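Stamel Publishes Maintenance Schedule for Bilex Gear Assembly Cell

November – Stamel has released a maintenance schedule for the Bilex cell, which uses robot arms to put together small gear sets. The schedule applies to all cells now in service and replaces the notes shipped with the first units.

Gripper fingers are to be checked every 40 hours of running time and replaced every 1,000 hours. Operators should wipe the inner faces with a dry cloth, check the finger screws, and run the homing routine before the next job. The check takes 10 minutes with the cell powered down.
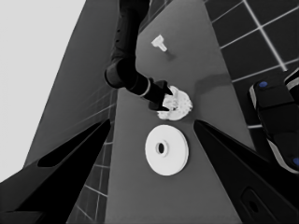 Any change to finger length or grip force should be tried in the Bilex simulator before it is loaded to the cell. "Most of the service calls we get are for a gripper that was refitted and never re-zeroed," said Mirta Fuentealba, service manager at Stamel. "The new schedule puts that step on the same page as the finger change."

Version 2 of the simulator is included with current service contracts. Replacement fingers can be ordered through Bodin, the parts distributor for Stamel.

Contact: Fabian Bachmann, Stamel press office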